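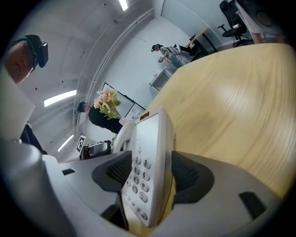
*Desk phone in the hand-held gripper, open day, big table side.*

**19 March 2025, open day notes**

Writing this up fast before I forget, will tidy later (probably won't).

Visitors from Plarville in the morning, Gererstead people after lunch. 159 on the sign-in sheet by close, way over what we planned for. Ran out of badges, used tape.

Phone demo first. Good object for this, everyone knows how one feels in the hand, and it's a pain to hold: slick sides, curved handset, keypad where you don't want to press. Mesh pads flat on the sides, squeeze, lift, tilt so the keys face out. People always ask if it will press the buttons. No. Not what this tool is for, we're after the grasp.

Things that came up:

- Squeeze force. Told them we start low and step up. Ultan Mulligan wanted a number and I didn't have one on me. Send him the table from the Rirnatum runs.
- Pads. Two people asked why mesh and not plain rubber. Said we tried both and mesh wins on shiny plastic. One of the Gererstead group has the opposite result on glass, want to hear more, got her email on the back of the schedule.
- Weight. Hand-held tool gets heavy after nearly 50 minutes. I was switching arms by the second group. Need a strap or shorter slots. Shorter slots is cheaper.
- Steep tilt is where visitors hold their breath. Keep that in the demo, but slow down going into it. I rush.

Marker: the upright one got bumped twice before lunch and I only caught it the second time. Anything logged between the two bumps is suspect. Tag those files, don't delete them. Tape the stand down next time, or better, screw it.

Glare off the tabletop was bad again. Pale wood plus the ceiling tubes. Told Aravena about this last year. Try a matte cloth on the half nearest the tool and see if the tracking calms down, if not then kill one row of lights.

Logging: 125 grasps saved for the day across all objects, 7 with no end time (me letting go of the trigger early, I think). Check whether the script drops those or pads them. Last time it padded them adn we didn't notice for a week.

Talk part was too long. Cut the slide on the history, cut the second video, keep the slow-motion one. Questions were better when people could stand near the table instead of sitting thru slides.

To do:

- [ ] force table to Ultan
- [ ] write to the glass person
- [ ] tag suspect files
- [ ] matte cloth test
- [ ] fix marker stand
- [ ] ask Aravena re: spare mesh pads, the left one is starting to fray in my opinion, check it under the lens first
- [ ] slot lengths for the May visit, thirty min max

Plarville want to come back in May with their own objects. Said yes. Need the list from them ahead of time, nothing with liquid in it.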